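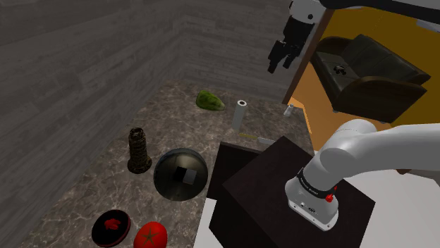
Page last changed: 3/29/24

Project report: Choosing a safe height for the gripper before grasping in a cluttered kitchen

1. What the project is about

This report describes my practical project on software for grasping. The task sounds simple. An arm with a two-finger gripper is fixed next to a kitchen countertop in simulation, and on the counter there are household objects. The program gets the name of one object, for instance "paper towel roll", and must bring the gripper to it without touching the others. I did not design the arm or the room. My part is the software between the perception module, which says where the object is, and the motion planner, which finds a path for the joints.

The name of my module is Prallov. It decides one thing only: the pose where the gripper should wait before it goes down to the object. In the first weeks I thought this would be a small helper function. It grew to be the whole project.

2. Starting point

The work began in September with the course framework Sendix, which loads the room, steps the physics and gives the camera images. Sendix has a ready function for the waiting pose. It takes the centre of the object, adds a fixed height and points the fingers straight down. With flat objects, such as a knife lying on the counter, I had little trouble with this. For a tall object that stands upright it is not good. The centre of a standing cylinder is far below its top, so the fixed height may end inside the object or just over it, and the planner then refuses the goal or finds a strange path with the elbow very low.

A second problem is the neighbours. The ready function knows only the target. If a round object is beside it, the fingers can push this object already on the way down, and a ball which begins to roll changes the whole situation for the next attempt.

3. How Prallov chooses the pose

The module receives a list of boxes, one for each object on the counter. For the target it also receives the main axis, if the perception is able to give one. Then it works in this order:

Take the top of the target box and not the centre.
Make a set of possible poses above the top, turned in steps around the vertical line.
For every pose, test the open fingers against all other boxes.
Ask the planner for the joint solution and throw away poses where the forearm would come under the height of the highest neighbour.
Sort the rest by the free space around the fingers and send the best one.

If the list is empty, the module lifts the height by one step and tries again. After three times it gives up and reports this to the task script. I find it important that it gives up with a clear message. Earlier the script waited forever and I did not know whether the program was still calculating.

4. Use of the wrist camera

The overview camera is good for finding objects, but in my trials the error in position was too large for the last part of the movement. Therefore I added a second step with the camera at the wrist. The gripper goes to the waiting pose, one image is taken, and the position of the target between the fingers is corrected.

The difficult thing was the countertop. It has veins in light colours on a dark ground, and my first segmentation used edges. It found edges everywhere in the stone and almost none on the paper roll, which is soft and pale. I changed to a method which uses the depth image first and the colour only after that. The marble is one flat plane in depth, so all the veins disappear from the calculation. For the roll I also use the ring shape of its end, when it is in view, because a ring gives a better centre than the outline of the body.

In the wrist view the fingers themselves always cover a part of the picture. I made a fixed mask for the open position. When the fingers are partly closed the mask is wrong at the borders, and this is still not solved in a nice way.

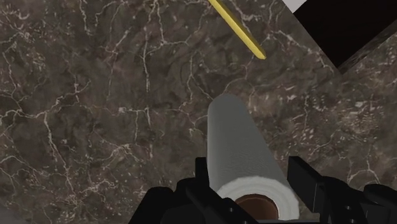 5. Trials

I ran 500 trials with positions of the objects chosen at random inside the reachable part of the counter. A trial was counted as successful when the gripper reached the waiting pose, corrected it with the wrist image, and touched nothing before the fingers started to close. The lifting afterwards was not part of the count.

With Prallov 438 trials were successful. For the comparison I gave the same start positions to the ready function of Sendix, and there 400 were successful. I expected a bigger difference. When I looked in the logs I understood that many random positions are easy, with wide space between the objects, and on those both methods do the same. The difference comes mainly from the trials in which the target stands close to a neighbour.

The planner was given a limit of 70 attempts for each pose. A higher limit made the runs much slower and I saw no gain from it.

6. What goes wrong

The failures are of three types, and the first is the most frequent.

The wrist correction moves in the wrong direction. It happens when a second object lies near the far end of the target and the depth method joins both into one piece. Thin objects are the worst, they are only a little higher than the plane.

The round objects. A sphere is described by a box, and the corners of this box are empty air. So my test is too strict on the upper side of a sphere, and good poses are thrown away. The figure below is from a run where the target was the dark sphere, and I use it for explaining the elbow rule: the elbow stays high, and the forearm comes down steeply to the gripper.
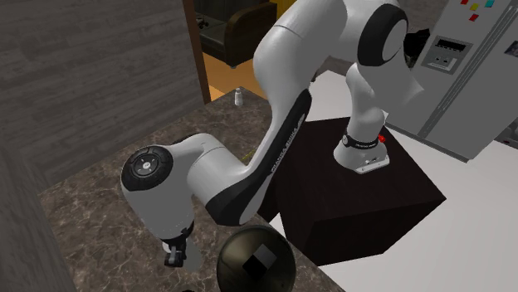

Figure 3. Arm with elbow to the left, gripper low over the counter and to the left of the sphere.

The third type is a timeout of the planner near the limits of the joints. I have only a few logs of it and cannot say much. It seems to come more often when the target is near the back wall.

7. Remarks on the tools

The logs are read with Arriaga, a small viewer from our laboratory. It can show the boxes, the rejected poses and the final path together, and without it I would not have found the error with the centre of the box. One warning for students who continue this work: Arriaga saves angles in degrees, while Sendix expects radians. I lost two days with this.

The settings of all trials are in the folder Plovonen, one file for each trial, with the random seed inside. The trials can be repeated exactly if the same version of Sendix is used. With the newer version the friction values are different and the sphere rolls further after a touch.

8. Next steps

I want to replace the boxes by simple shapes, at least sphere and cylinder, and to make the finger mask depend on the real opening of the gripper. After that the comparison should be repeated, only with the crowded positions. The lifting should also be counted then, so the criterion of success must be written again before any new trial is started.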